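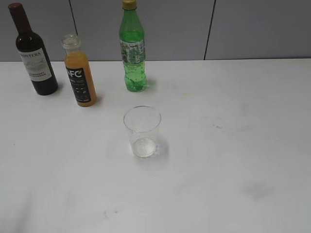
Three bottles and one glass, before the tasting.

How to Hold a Small Wine Tasting at Home

My husband's family makes wine, so people think I was born knowing these things. I was not. I learned to taste when I was already past thirty, from my neighbor Paula Barbu, in her kitchen in Rimdale, with very ordinary bottles from the supermarket. This page is what I tell my friends when they ask me how to start. It is written for people who like wine and know nearly nothing about it.

How many people and how many bottles

Invite 6 people or fewer. With more guests the talk divides into two groups and you must repeat everything. For the first time, three wines are enough. One bottle gives a small tasting pour to every guest and there is still wine left for dinner.

Choosing the wines

Choose one question for the evening, and buy the wines that answer it. Some questions which worked well for us:

Same grape, three countries. Cabernet Sauvignon is good for this, it is sold everywhere and it has a strong character.
Same grape, same country, three prices.
Three white wines from light to heavy.
One wine from three different years. This is more difficult to find, so ask in the shop some weeks before.

Do not buy the most expensive bottle you can afford. Beginners are afraid of an expensive bottle and they say only polite things about it. Darius Nedelcu, who had a small shop near us, always sold me the middle price for this purpose, and I think he lost some money by it.

Temperature

Most red wine is served too warm and most white wine too cold. Put the reds in the refrigerator for half an hour before the guests come. Take the whites out of the refrigerator twenty minutes before you pour them. Sparkling wine is the exception, it stays cold until the last moment.

Opening

Cut the capsule below the lip of the bottle, not above it, so the wine does not touch it when you pour. Wipe the mouth with a clean cloth. Pull the cork slowly. If it breaks, put the screw in again at an angle and try once more. If this also does not help, push the rest of the cork inside and pour the wine through a fine sieve into a jug. The taste will not suffer.

Pour a little for yourself first and smell it. A smell of wet cardboard means the wine is corked. Keep the receipt, many shops will change the bottle.

Glasses

Clear glass, no color, no pattern. A stem is nice but it is not necessary. Wash the glasses with hot water and very little soap, rinse them twice, and dry them with a cloth that was not washed with fabric softener. I have spoiled one whole evening with such a cloth.

You do not need a new glass for each wine. Go from light to heavy and from dry to sweet, and rinse with a little water between.
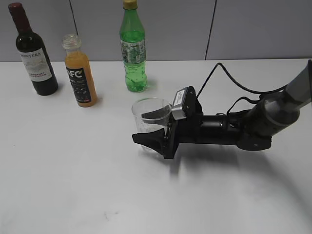 Cabernet Sauvignon, at the far left, is a good grape for a first tasting.

How to taste

Pour two fingers, no more. The glass needs empty space above the wine to hold the smell.

1. Look. Hold the glass over something white, a tablecloth or a sheet of paper. Old red wine goes brownish at the border, young red wine is more purple.

2. Smell without moving the glass. Then turn it gently and smell again. Write down the first thing that comes in your mind, even if it is "my grandfather's garage." This was said once by Lucian Zamfir and all of us understood immediately which wine he meant.

3. Take a sip and keep it in the mouth for some seconds. Notice first if it is sour, then if your gums become dry. The dryness is tannin.

4. Swallow, or spit in a cup, and wait. Count how long the taste stays.

Everybody should write before anybody speaks. If one person says "cherries" aloud, the whole table will find cherries.

Food

White bread and water during the tasting. Cheese comes after, it makes every wine softer and you cannot judge any more. Please ask your guests not to wear perfume.

Tasting blind

When your group has met two or three times, put each bottle in a paper bag and write a number on it. Close the bag at the neck with a rubber band. One person who does not taste can do the pouring, or you can mix up the bags yourself and ask a second person to number them. At our June evening the cheapest bottle won, and the person who brought the dearest one did not say much during dinner.

What to do with the rest

Put the cork back with the clean end down and keep the bottle in the refrigerator, red wine too. It is good for two days, sometimes three. After that I use it for beef stew.

Updated 12/02/2024. Thanks to Lise Robichaud for correcting my part about the corks.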